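Importing for Small Business, Week 6
Minimum orders, samples and the pro-forma
Notes to go with the evening class, posted 2023-09-21

Okay, so last week we got as far as finding a supplier and writing that first email. I promised I'd put my notes up for this one because we ran out of whiteboard, and a few of you were still copying the pallet sums when the lights went off. Sorry about that!

Let's start with minimum order quantity, or MOQ, as everyone in the trade writes it. It's the smallest number of units a factory will make for you in one run. Plenty of people see a big MOQ on a listing and close the page. Please don't. It's an opening position, and the factory usually cares more about what the whole order is worth than how many pieces are in it.

I'll use the one from class. Grillach makes barbecue tools, and their price list says 2500 sets per design. Our pretend buyer only wants 2000, and wants them in two handle colours. If you write back and say "can you do less?", you've given the sales rep nothing to take to the production manager. Try offering something instead. You could take one colour now and the second in January, or go with a stock carton and put your own sticker on it (printed cartons have their own minimum, and it's often the carton that's holding you up, so ask!).

Trading companies are the other way around it. Plirley is a trading company in our case study, with no factory of its own. It bundles small orders from several buyers and places one big one. You pay more per set and you don't always learn who made the goods, which matters if something needs a safety certificate. I've used traders for years and I'm quite fond of them, but I do ask for the test reports before I send any money.
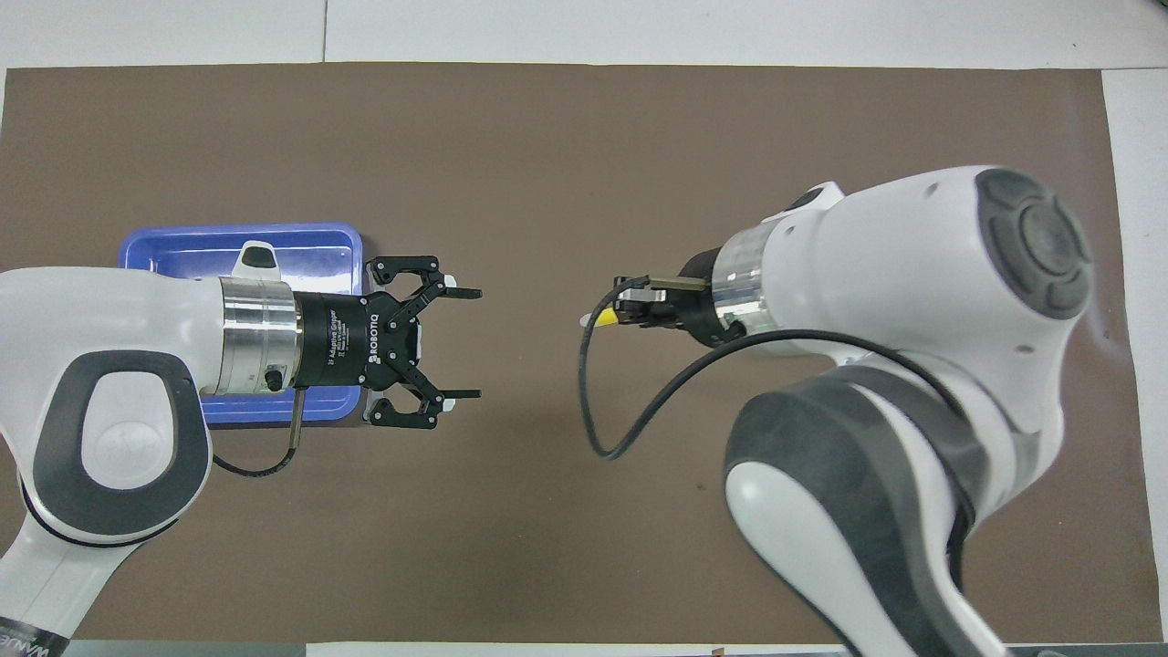

Two robot arms over a work mat, the left one with a Robotiq gripper.

Now, samples. There are really two kinds and people mix them up all the time. The first is a stock sample, pulled off a shelf, and it tells you what the factory can make. The second is the pre-production sample, made to your spec with your material and your logo, and it tells you what you're going to get. You want to sign and date the second one and keep a duplicate at your end. When there's an argument over the shade of green four months later, that duplicate is your best friend.

Expect to pay for samples and for the courier. Some suppliers knock the sample fee off your first order, but get that in writing on the pro-forma.

Which brings me to the pro-forma invoice. It looks like a bill but it's an offer, and every line on it can still be changed until you accept. Go through it with a pen. I look for:

Full product description, with the material and size spelled out
Unit price and currency (US dollars? Ours? Theirs?)
Incoterm and the named port, so FOB somewhere, never just FOB
Lead time, and what day it starts counting from
Payment terms
How long the offer stands

On payment, the usual split for a first order is a deposit up front and the balance before the goods are released. In the El Fassi exercise the supplier asks for 50 per cent, and most of you said that was too high. I'd agree for a repeat order. For a first order with custom tooling I could live with it, so long as the balance is tied to passing an inspection.

One more thing about bank details. If an email turns up saying the account has changed, pick up the phone and ring the number you already had, and don't reply to that email.

For next week
Read the Sisside pro-forma in your course pack. It has 2 mistakes in it that would cost the buyer real money, and one spelling error that's all mine. Mark it up, then draft a short reply asking for the changes you'd want. Half a page is plenty. Bring a calculator as well, as we're starting on landed cost and I'd like everyone to work through the freight and duty on their own before we compare.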